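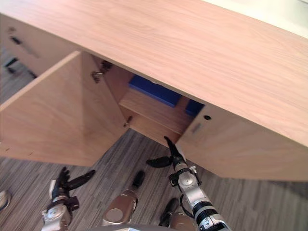
Stideck Technical Publications

Section 2. Planning the Purchase

This section is intended for the department that will own the robot and for the purchasing office that will place the order. It should be completed before a quotation is requested. The physical set-up of the robot is covered in Section 3, and operator training is covered in Section 5.

The instructions apply to the Lisar two-arm system in all configurations. Where a step applies to only one type of hand, this is stated in the step.

2.1 Before You Begin

Have the following on hand:

A floor plan of the room, with door widths marked
The name of the cost center that will carry the purchase
A list of the furniture and fixtures the robot is expected to use
The room's electrical drawing, or a written statement from building services
The current Stideck price schedule, dated Monday, May 4, 2026

Note: Price schedules issued before the date above do not include the second wrist camera and must not be used for budgeting.

2.2 Define the Work

1. Write down each task the robot is to carry out in one plain sentence. "Open the left cabinet door and take out the box on the shelf" is sufficient. "Assist with storage" is too general to be quoted.

2. For each task, record the furniture involved. Measure the height of the top, the height of each shelf, the width of each door, and the distance from the floor to the bottom edge of the door.

3. Record how each door is opened. Doors with bar handles, doors with knobs, and doors with only a keyhole and a latch plate are quoted as separate items, and a cabinet may have more than one kind. If a key is required, state who will hold it and whether the door is to be left unlocked during operation.

4. Measure the space each door needs when it is fully open, and add it to the floor plan. An open door can take up a large part of the area in which the arms must move.

5. Note any top that overhangs the doors. Items stored directly under an overhang may be hidden from the head camera, and the task may need to be planned around the wrist cameras.

Caution: Do not list tasks that involve glass doors, heated surfaces, or containers of liquid without first contacting Stideck. These tasks require a separate review, and the standard warranty does not cover them.

2.3 Choose the Hands

The system can be ordered with grippers, with multi-fingered hands, or with both. The choice has more effect on the total price than any other item in the order – it should be made early and by the people who know the tasks.

1. Compare the task list with the hand selection table supplied with your quotation form.

2. Where a task involves only handles and doors, enter the gripper. Where it also involves small or irregular objects, enter the multi-fingered hand.

3. If both types appear in the list, decide whether they will be exchanged during the working day. An exchange must be done by a trained person, and the robot is out of service until the check in Section 3 has been repeated.

4. Enter one set of spare finger covers for each hand. Covers are a consumable and should be charged to the operating budget.
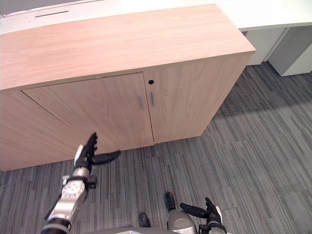 Figure 2-1. Two-door cabinet with vertical bar handles, with the robot's hands raised at the front.

Note: Handles that stand side by side at the center seam should be measured individually. Record the gap between them as well as the clearance between each handle and its door.

2.4 Prepare the Room

1. Confirm that the floor is level and firm. Carpet tile, laminate, and sealed concrete are acceptable. Loose rugs must be removed from the budgeted area, and the cost of any replacement flooring belongs in the project total.

2. Allow a clear working space of 5 feet in front of each piece of furniture on the task list. The space is measured from the closed door.

3. Identify a charging position within the same room. The cable supplied is 12 feet long and must not be extended.

4. Check the lighting. A bright window at the side of the work can wash out part of a camera view, and blinds should be included in the estimate if the room does not have them.

5. Check that the furniture is stable. Tall or narrow cabinets must be fastened to the wall before the robot is delivered. Stideck does not supply or fit wall fasteners.

Caution: Keep shoes, bags, and other loose articles out of the working space at all times when the arms are powered.

2.5 Estimate the Cost

The estimate is made up of the purchase itself and the yearly operating cost. Both must be approved before an order is placed. Requests that show only the purchase price will be returned.

1. Enter the base system, including both arms and the head camera, from the price schedule.

2. Enter the hands selected under 2.3.

3. Enter the wrist cameras. One camera is fitted at each wrist and sees the fingers and the surface directly ahead of them at close range. Departments that plan tasks inside cabinets should not remove this item to save money, as the head camera alone may not see a latch, a screw head, or the edge of a shelf once the hand is in position.

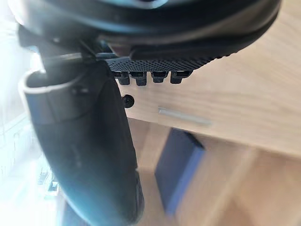

Wrist cameras ordered after delivery require a service visit, and the visit is charged separately from the camera. The lens should be inspected with the fingers at each monthly check. Replacement lens covers are listed on the same page of the price schedule as the finger covers, and the two may be ordered together.

4. Enter delivery. The shipping weight of the system with its crate is 380 pounds. If the room is not on the ground floor, building services must confirm in writing that the elevator can carry this load.

5. Enter operator training. The first two operators are included in the purchase. Further operators are charged per person.

6. Enter the service agreement with Woo Field Service, which carries out all repairs under warranty. The agreement runs for 12 months and is not renewed automatically.

7. Enter the cost of test furniture, if required. Many departments prefer to buy one cabinet of the same model as those in daily use, so that new tasks can be tried without risk to the furniture in service. Used furniture is acceptable provided that the hinges are sound and the doors close squarely.

8. Set aside an allowance for repairs to furniture during the first year. Scratched fronts and loosened hinges are not covered by the warranty or by the service agreement.

Note: Leasing is available through Femholm Equipment Finance. Under a lease, the hands remain a purchase item and are paid for on delivery.

2.6 Confirm the Plan on Site

A site visit is required for every first order. It takes place in the room where the robot will be used, with the furniture in its final position.

1. Request the visit in writing and attach the task list and the marked floor plan.

2. Place the usual contents in the cabinets. Do not empty the shelves for the visit.

3. Make sure that both the budget holder and the future operator can attend.

4. During the visit, ask the technician to show the reach of both arms with the doors closed, partly open, and fully open. Mark any position in which a door limits the movement of an arm.

5. Ask for the marked positions to be added to the floor plan, and keep a signed copy with the purchase file.

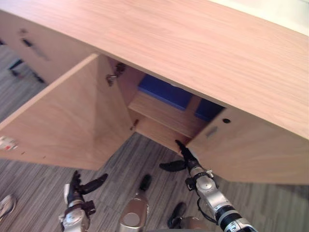 2.7 Submit the Request

1. Complete the quotation form and attach the estimate, the signed floor plan, and the statement from building services.

2. Send the complete set to the purchasing office. Orders intended for the current budget year must be received before the end of October.

3. On receipt of the quotation, compare each line with the estimate. Differences of more than 100 dollars on any line should be queried before the quotation is accepted.

4. Return the signed quotation. Delivery dates are confirmed only after the signed copy has been received.

Note: A quotation may be amended once without charge. Changes to the type of hand are treated as a new quotation, and the hand selection table must be completed again.

Continue with Section 3, Unpacking and First Power-On.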